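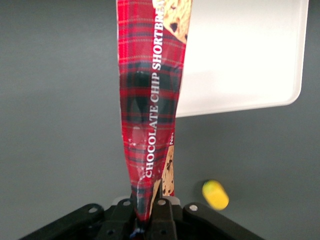
Unit 6: Gathering Good Examples

Welcome back, everybody. Last time we talked about what a learning system does with its examples, and today we get to the part I love best, where we make them ourselves (bring a snack, it takes a while!). For this course one example, or "episode," is one complete try at a task, from the arms' starting position to the moment you press stop, with the wrist views, the table view and the joint readings all saved together.

Packages are harder than they look. Film folds and twists once it's held, so the same bag can show the arm a very different shape from one episode to the next. Please don't throw out an episode just for looking messy. If the grip held and the bag got to the tray, keep it and write "creased" in the notes column.
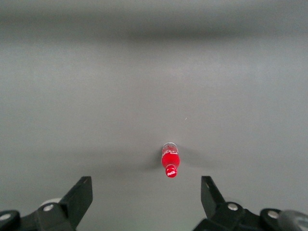
Setting the starting positions

A bottle lying on its side can point any way at all, and I'd like our set to show that. Turn it between episodes: cap toward the gripper, cap away, cap off to one side. Left to ourselves we all put things back in the same comfortable spot, and then the system learns the spot. The Wanholm group handed in 96 lovely episodes last term with the bottle in nearly one place, and had to start over, poor things.

Before each episode, take your hands well out of the way and look at the table view on the monitor. You want every object on your task card to be there, with the tray clear and both grippers open. 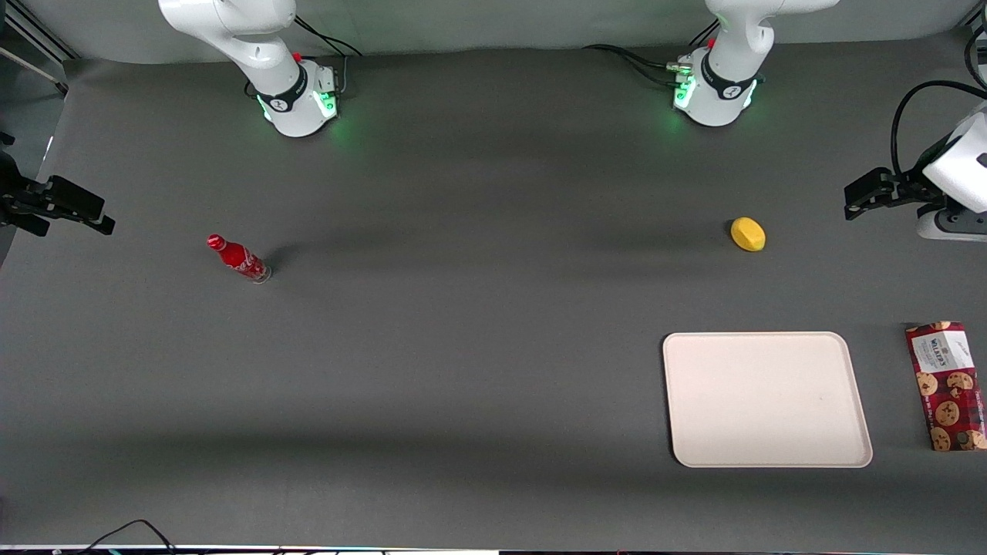 Write your task sentence the way you'd say it to a friend, such as "put the lemon in the tray." Vary the wording a little from card to card, but never change it halfway through an episode. If you fumble and recover, wonderful, keep going! A recovery is worth having. If you bump the table or lose the object over the side, stop, mark it "discard," and set up again.

Our shared goal with the Donnelly section is 2000 kept episodes by the end of March. Upload yours to the Skarkumham folder before you leave the lab, and read the first half of the Clidska notes for next time.

Contact: Vira Fedoruk, course office | © Skarkumham Robotics Course Notes | Back to top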